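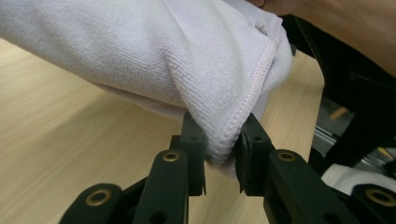 Acta de la reunión de la comunidad de usuarios de la lavandería y sala de plancha, edificio Starkthorpe

Mes de enero, comienzo a las 18:40 en la propia sala

Se abre la reunión dando las gracias a todos los presentes, y muy en especial a quienes trajeron bizcocho y café, que con el frío que hace se agradecen muchísimo. Se lee el acta anterior y se aprueba sin cambios, salvo una corrección en el nombre de la tienda de telas, que es Clundusow y aparecía mal escrito.

1. Toallas y paños de uso común

Se habla largo y tendido de las toallas blancas de microfibra. Gustan a casi todo el mundo por lo suaves que son, aunque varias vecinas recuerdan (con mucho cariño, pero lo recuerdan) que la microfibra no quiere suavizante ni temperaturas altas. Se acuerda lavarlas aparte, a 30 grados como hasta ahora, y doblarlas en tres a lo largo, con el borde cosido hacia dentro, para que los montones queden parejos en el estante.

Se aprueba comprar 12 toallas más a Krishnan, cuyo presupuesto asciende a 282 euros con el transporte incluido. El de Indel era más completo, pero subía a 666 euros y traía albornoces que, por bonitos que sean, no hacen falta en esta casa.

Queda pendiente decidir qué se hace con las toallas viejas. Una propuesta es cortarlas para trapos, otra es llevarlas a la protectora de animales. Se preguntará primero en la protectora.

2. La mesa de doblar

Todos coinciden en que la mesa clara, con esa veta tan bonita que tiene, es una alegría para trabajar. Se pide que se pase un paño apenas húmedo al terminar cada turno y que no se apoye la plancha directamente encima, ni un momentito. También se comenta que por la tarde la luz se refleja bastante en el tablero y molesta a quien dobla ropa blanca; se probará con un visillo en la ventana antes de pensar en mover nada.

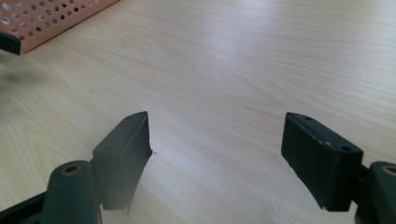

3. Cuentas

El saldo de la caja es de 868 euros antes de pagar las toallas. Se aprueba el estado de cuentas por unanimidad y con un aplauso.

4. Ruegos y preguntas

Se ruega no dejar coladas olvidadas de un día para otro. Se pregunta si podría haber una segunda cesta para calcetines sueltos y se responde que sí, encantados. Una vecina se ofrece a enseñar a doblar sábanas bajeras a quien quiera quedarse un rato después de la próxima reunión.

Se levanta la sesión a las 20:15. La próxima reunión será en marzo, en la misma sala y a la misma hora.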